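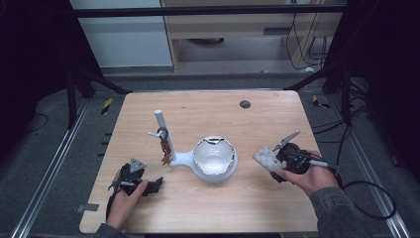 Two grippers over the table, white bowl holder in the middle.

Randa Sfeir
May 2, 2022

Thread on sinking funds. A few people asked how I pay for the car, the dentist and the holidays without touching savings.

1/ A sinking fund is money you set aside each month for a bill you know is coming. I keep it apart from my emergency fund. The emergency fund is for things I can't see coming.

2/ My list right now: car insurance, dental, gifts, and the yearly trip to Nornport to see my aunt. Four is plenty for me. I tried nine once and gave up by spring.

3/ Take the car. Insurance and tires came to 2000 last year. Divide by 12 and you get a little under 170 a month. That goes out the day after payday.

4/ Gifts is 300 for the whole year, and most of it gets spent in November. If it runs low, people get cards.

5/ Dental is 450. I had a crown done in Kurnilham and the fund covered all but the last visit, so I raised it this year.

6/ I keep all of it in one savings account and track the split on a sheet. Some banks let you make pots with names. Mine doesn't.

7/ If you're starting from zero, pick the bill that went on a card last year and do that one first. Mine was the trip, 700 on a card, and I paid interest on it until summer.

8/ Someone asked what to do when a bill comes in before the fund is full. I pay what I have from the fund and take the rest from that month's spending money.

9/ Will post the sheet later this week. It needs tidying.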